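**Fight pulled after the weigh-in — do I get my ticket money back?**

Hurkwood

I bought two seats for the card at the Oltard on Sat 22 March. The main event was called off the night before, after one fighter missed weight by 9 pounds. The other bouts went ahead. I didn't go. The box office says no refund.

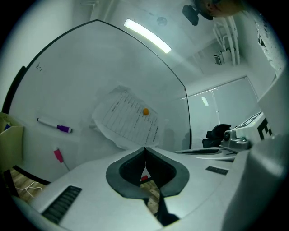

Yen: Check the back of the ticket or the terms in your email. Most say "card subject to change," and that covers the main event too. If any bouts took place, the show counts as held.

Pesteneck

Same thing happened to me. I wrote to the promoter — not the box office — and got a credit for part of it. Took up to 9 weeks. Worth a try.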